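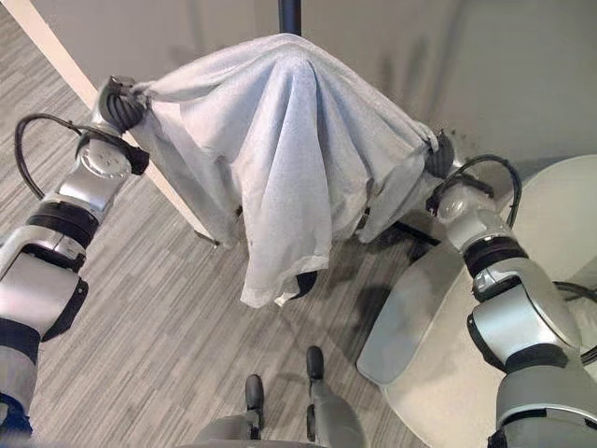 **Why does cotton shrink in the first wash and hardly at all after that?**
The yarn gets stretched in spinning and weaving and is held under tension right up to the roll. Water and heat let it relax, so it goes back to its shorter length. Most of that happens once.

## Wk 4: shrinkage, finishing, absorbency

Carry on from fibre swelling last week. Bring your own notes, I won't re-draw the cross-section.

**Three kinds of shrinkage**

- relaxation: the one above. Cotton, linen, viscose
- felting: wool only, scales catch and lock. Doesn't come back
- thermal: polyester, nylon. Too hot in the dryer

Terry is a special case. Ground weave shrinks, the loops don't much, so the pile looks fuller after washing. Border (flat, often a different yarn) shrinks at its own rate = wavy ends. You've all got a towel like that at home.

**Working it out**

(before − after) ÷ before × 100

Marico bath sheet, length marks 500 mm apart. After one wash, 455 mm. So 45 ÷ 500 = 9%. High! Do warp and weft seperately, never average them. Mark with thread or laundry pen, biro runs.

**GSM**

Weight in grams over area in square metres. Hurneser sample weighs 782 g, label says 600 gsm, area comes out at 1.3 sq m. Check it against a tape measure. If the label and the tape don't agree, write down both, don't fudge it.

**Softener**

Leaves a fatty coating on the fibre. Feels nicer, soaks up less. Same story with silicone finish on new towels, first couple of washes take some of it off. Drop test: one drop of water from 10 mm, time till the shine goes. Five spots per sample, keep away from the border.

Guimarães reading (the mill town one) - pages on wet finishing only. Skip the dye house bit untill we do colour in March.

**Assignment**

Nusness data sheet, 2,291 wash records. Pick one fibre, plot shrinkage against wash number, half a page on the shape of the curve. Units on the axes please. Blank cells are blanks, not zeros.

Lab coats next time, we're using the hot tank. Room opens 1:30 pm.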